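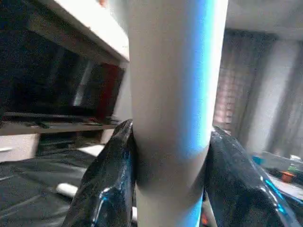
Wrist view drifts when the operator lets go of the clutch

fholst wrote:
I have been recording teleoperated demonstrations for an upright pick and place task and I get a step in the wrist pose each time the clutch is re-engaged. Leader arm is an Egilsson, follower is the older Savden with the two-finger gripper. Between grasps the step does no harm. Once the fingers are closed on the white cylinder it does, as both pads are pressed against it and any sideways jump goes straight into the part. I have 457 demonstrations so far and 37 of them show the jump while holding. Do I cut those out, or trim the bad samples and keep the rest?

Frida Holst

tarn_b wrote:
Cut them. A trimmed demonstration has a hole in it and the policy will learn to cross the hole in one go. Been there with a drawer task.

ossian wrote:
Disagree with the above. It depends on what you train on. If your actions are relative to the current pose and you split the recording into two episodes at the jump, there is no hole. You lose the samples either side and that is all. Throwing out the whole recording also throws out the approach, and the approach is the part operators do badly and you want plenty of.

What is the leader doing at re-engage? The Egilsson sends absolute joint angles unless you tell it otherwise. If the operator moves the handle while the clutch is out, you get the difference as a step.

fholst wrote:
Offset is stored at release and added back at engage. I checked that first. The step is up to 4 mm at the fingertips, always in the closing direction of the fingers, never along the axis of the cylinder.

tarn_b wrote:
Then it is not the clutch. One finger touches first, the arm is pushed over slightly, and the controller holds that error until something resets it. Your clutch resets it.

Try the same task by hand guiding. Put the follower in free drive, move it yourself, close, lift. If the arm shifts as the second finger lands, you have your answer.

ossian wrote:
Hand guiding will hide it. In free drive the arm is compliant, so it centres itself on the part and the error never builds up. You would be testing a different machine. It also puts the operator's forearm in the wrist camera for half the recording, so none of it is any use for training.

tarn_b wrote:
It was a suggestion for a test, I did not say to train on it. And a shift in free drive still tells you the approach was off centre.

grillmont_user wrote:
Which controller? On the Grillmont boxes the integral term is cleared on every mode change and a clutch counts as a mode change. We had the same on ours until the December firmware, which added a setting to keep it.

A side question. Black gloss fingers with blue light on them and a white part with the same blue down one side: does your vision side cope? I had to change our lighting before the grasp point settled.

fholst wrote:
Grillmont, yes, and on the old firmware. I will update tonight.

On the lighting, training has coped so far, but I have only tested with the lamp where it is now. I could move it between batches.

ossian wrote:
Move it, and log where you put it. Also record commanded and measured pose as separate channels if you are not doing so already. If tarn_b is right about the finger contact, the gap between the two will grow from first touch and drop to zero at the clutch.

fholst wrote:
Updated and logged both. The gap grows from first touch as tarn_b said, and with the setting on, the clutch no longer clears it. 60 grasps would be better than the handful I have done, but none of them stepped.

Emska's export tool can split episodes on a marker, so I have split the 37 as ossian suggested and not deleted them. I will train once with them and once without.

tarn_b wrote:
I would still leave them out. The arm is off centre in every one before the jump, so you are teaching it to squeeze from one side.

ossian wrote:
It is off centre in the other 420 as well, by her own log. They just never reached the clutch.

Search this forum Keywords Go Advanced

Contact us | Copyright the forum and its posters | Back to top

Related topics
Leader arm gravity compensation too strong near full reach
Foot pedal or thumb button for clutch?
Emska export: time stamps out of order after splitting
How many demonstrations before you retrain
Error 517 on Savden gripper after power cycle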